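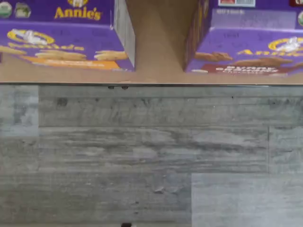

Shelf notes, 22 Jun 2026

Continued from the previous page, where I left the snack shelving half sorted. Today's work was the lower board, front edge only, plus relabeling.

The purple Annie's boxes stay on the lower shelf. I considered moving them up beside the other crackers and decided against it. Cartons of one color are easy to find at a low height, where I am looking down at an angle and reading the color before the words. The bunny logo is low on the front panel, so a carton turned sideways is obvious from standing height. The tan board is close enough in tone to the gray floor that a gap at the front does not show well in the evening. I will put a strip of dark tape along the edge if Ruth Sotelo has no objection. She chose the boards.

Labels. The old label for the lower shelf read 3842, a number from the Lesten storeroom that has meant nothing since we cleared that room. Replaced with 3112, matching the inventory sheet. The adhesive on the old one left a residue. Warm water and dish soap took most of it off. The remainder can wait.

Depth is the real constraint. The cartons fit front to back in more than one way, and each way was tried. Broad face forward gives the best reading but uses the most width. Narrow side forward saves width and hides the name. Settled on broad face forward for anything opened weekly and narrow side forward for reserves, with the reserves behind. Nusrat Bhattacharjee wants the dates visible as well. That would mean turning every carton, so I will write the earliest date on the shelf label in pencil and erase as needed.
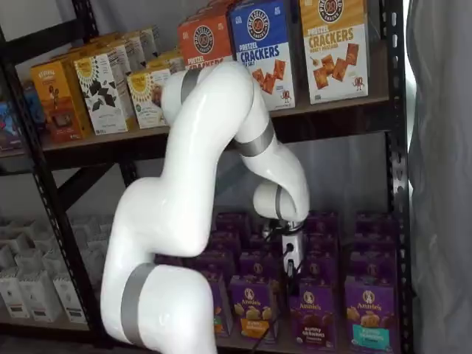

What goes on the upper shelf?

Tall cartons that stand upright without support, arranged by flavor, with the heaviest traffic at the right-hand end.

The pretzel crackers in the orange box are on the left of their group up there and I see no reason to change that. Orange next to anything else reads well from the door.

The uprights are perforated the full height, so the upper board could be moved by a slot or two. I measured the clearance over the lower cartons and left it alone. Raising the board would cost an afternoon and the brace at the back would need to be loosened and squared again. Noted for September, when the Prunari order comes in and we find out whether their cartons are taller.

Time spent: about 6 hours, including the trip to Llanos for label stock. They had the matte kind only. It takes pencil better than the glossy, but the corners lift.

Still open: tape for the front edge, residue on the old label, pencil dates. Ask Ruth about the tape first.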